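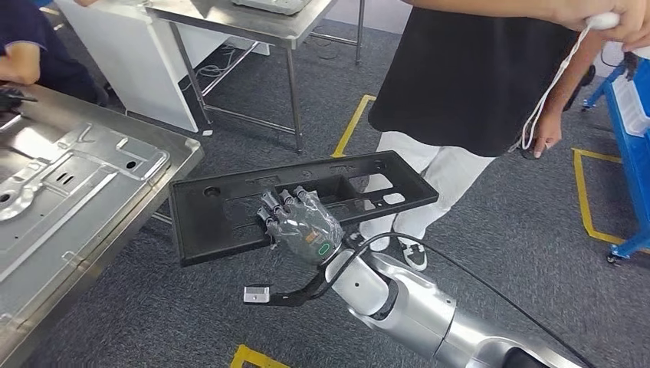
Tandura is hiring a part-time evening receptionist for its adult language school in Combridge. The school teaches English, Polish and Italian to working adults, most of whom come straight from their jobs. The front desk is in the entry hall, and the classrooms open off it on both sides. Floors are gray carpet, so rolling chairs and book carts move slowly, and you will be moving both. The position reports to the office manager, Weronika Kaczmarczyk.

Hiring > Office and Front Desk > Evening Receptionist

3 min read

The work

You will open the desk before the first evening class and close it after the last one. In between you will check students in, answer the phone, take payments, hand out course books and tell people which room they are in. Room changes are common during the first two weeks of a term — the placement tests do not always put people in the right group, and teachers move students once they have heard them speak.

You will also answer email that comes in after the day office closes. Questions about fees, refunds and transfers between levels can be answered from the desk manual. Questions about visas and immigration papers cannot. Pass those to Yamuna Krishnan, who handles them on weekday mornings.

Once a term you will help run registration night, which goes later than a normal shift and is paid at the same rate for the extra time.

What we need from you

Clear spoken and written English. Polish or Italian is useful but not required. You should be comfortable talking slowly and plainly with beginners, and repeating yourself without making a student feel rushed.

Basic office computer skills. Our enrollment records are kept in spreadsheets and the class registers are on paper.

You should be able to lift a box of books and stay on your feet for part of the evening. Previous front desk work is preferred. We will also consider people who have worked in stores, libraries, restaurants or clinics.

Hours and pay

Four evenings a week during term, Monday through Thursday, and no weekends. Pay is weekly and is based on experience. Shifts end by 10 p.m. There are three terms a year, and the desk is closed between them except for one week of preparation before each term begins. You will be paid for that week.

There is a paid training period of six evenings. Felicja Zalewska, who has the desk now and is moving to the day office, will work beside you for all of them. Staff may take one course per term for free if there is a seat open after registration closes.

How to apply

Send a resume and a short letter to Manuela Valentini, Tandura, 645 Krajewska Street, Combridge. You may also leave them at the front desk in an envelope with her name on it. In the letter, tell us which evenings you can work and when you could start. Please give two references, at least one of them from a job.

Interviews will be held at the school and take about half an hour. You will be asked to answer a practice phone call and write a short reply to a student email.

Applications close on Thursday, July 30, 2020. We will contact every applicant, including those we do not interview.

This site uses cookies to remember your settings. By continuing to browse, you agree to their use. Accept | Cookie settings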